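Applies to: dual-arm bench, conveyor and foam-lined bin. Last revised in February by Arnout Claeys.

# Comparing two finger sets on the dual-arm bench

This procedure compares the stock Pringle fingers with the tapered Vidholm fingers on a single bin-drop task. It assumes both arms are powered, homed and running the same controller build. Allow a full morning for the complete set of runs.

## 1. Prepare the bench

1. Cover the work surface with kraft paper and tape it flat.
2. Lay the grid in blue masking tape. The cells only need to be close to square. They serve as start positions and are not used for calibration.
3. Place the bin at the end of the conveyor and put the foam pad in the bottom.
4. Route the gripper cables up and away from the work area.
5. Open both grippers and park them above the paper.

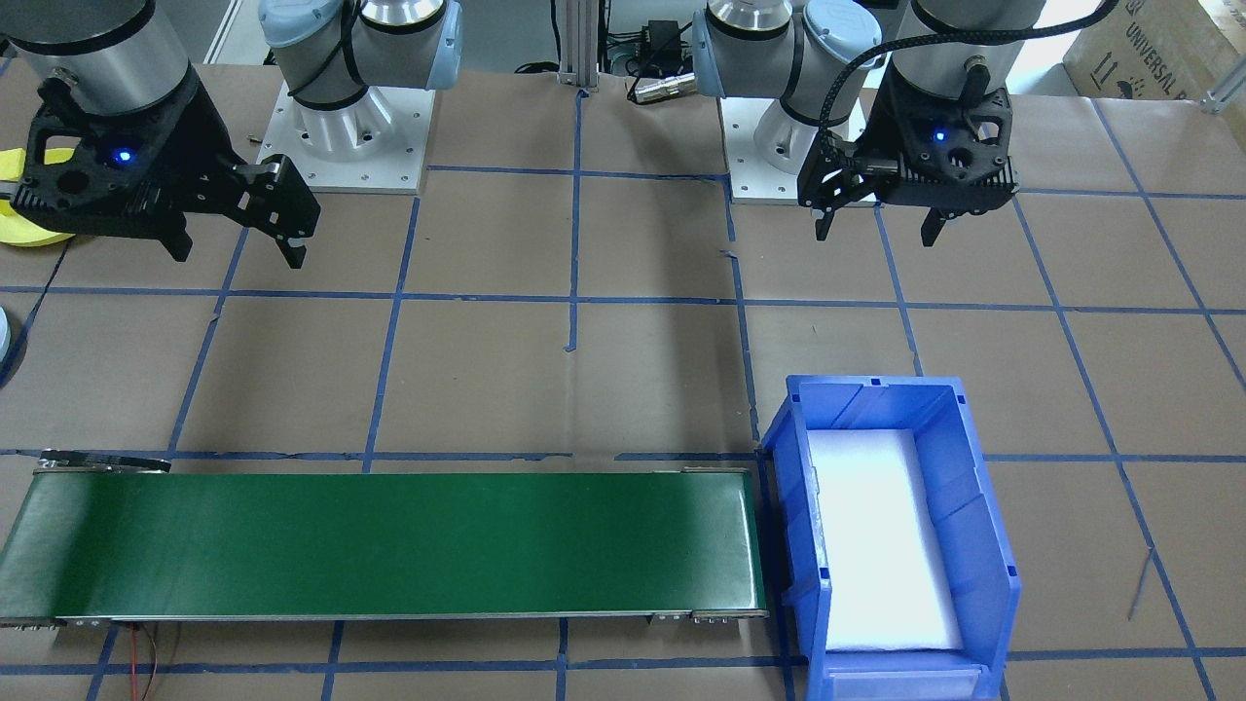 Run the conveyor once with no parts on it and confirm that the belt tracks straight. If it drifts, correct the roller tension before continuing. Belt drift shows up later as grasp error and is hard to separate from finger error.

## 2. Set the controller

Load the profile `grestska_bin` on both arms. Change only these values:

- `close_force`: 5
- `approach_steps`: 7
- `retry_limit`: 2

Leave speed at the profile default. Gorazd Nedeljković tested higher speeds on the Zalow bench and found that the arm's settling time masked any difference between the fingers.

## 3. Check the wrist camera

Open the live view and jog the arm until the bin is in the upper half of the picture. Both fingertips must stay visible at full opening. If one is missing, loosen the camera mount, rotate it slightly and retighten.

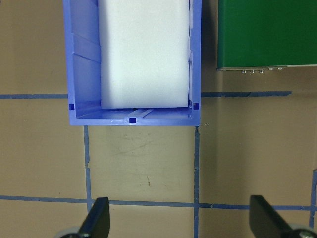
Lock exposure after the view is set. White foam will pull auto exposure down and darken the fingers, which breaks tip detection. Set the gain by hand until the tape lines stay distinct from the paper, then save the value with the profile.

## 4. Run and record

Start with the stock fingers. Run the part list in order, then swap fingers and repeat it from the same cells. Re-zero the gripper after every swap.

The reference log has 476 grasps. For each one, record:

- finger set
- start cell
- attempts used
- result (placed, dropped, missed)

Count a part as placed only if it comes to rest on the foam. A part caught on the bin rim is logged as dropped.

## 5. Known problems

- `E_TIP_LOST` on approach: repeat section 3.
- Retries clustered in one cell: check the paper for a raised edge.
- Different opening widths at the same command: the gripper was not re-zeroed after the swap.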